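Tarthorpe bench notes, May, started 9:10

Picking up the adhesive creep series where Fitriani left it. Sample set is the Zasto two-part on maple lap joints, 3 coupons per load step, 60 minutes per step. Fixture is the old dead-weight frame with the replaced pivot pin. Checked level before loading and shimmed the left foot.

Coupon A reached 692 N with no movement on the dial. Coupon B slipped early; the glue line was starved along one side, so B is out of the average. Coupon C tracked A until the last step, then crept slowly and held. Final load on C was 1431 N. Failure was in the wood, mostly, with a strip of bare adhesive near the overlap end.

Dial indicator sticks on the return stroke. Cleaned the stem with alcohol and it improved. Do not oil it. If it sticks again, swap in the one from the Magaña kit and note the change in the log, since the two do not zero the same way.

Yolotzin asked whether cure temperature explains the spread between batches. Possibly. The cabinet log has a gap overnight, so I can't rule it out. Next batch gets its own thermocouple taped to the clamp bar, and the reading goes on the coupon sheet along with the mix ratio.

Clamp pressure is still by feel. Fitriani's sheet says "snug plus a quarter turn," and that depends on who is turning. Want to try the spring clamps from the Zunedum job.

Surface prep for the next set: 120 grit, wipe, glue within the hour. Offcuts with straight grain only. Arching grain at the overlap makes the wood failures hard to read. 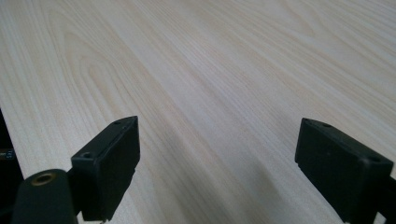 Pale tabletop, wood grain.
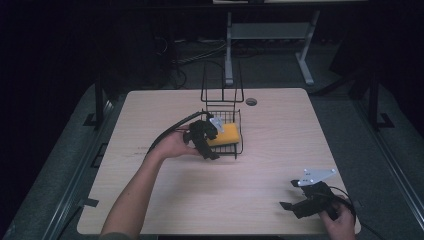

Open items: recalculate shear area for C using the measured overlap, the drawing value is too generous. Ask Yolotzin for the batch number on the second hardener can, label is gone. Coupon B goes in the reject bag with its sheet stapled on. Frame unloaded and pin removed at 4:40. Next load run starts from coupon D, same steps, no changes to the fixture until all of D through F are done.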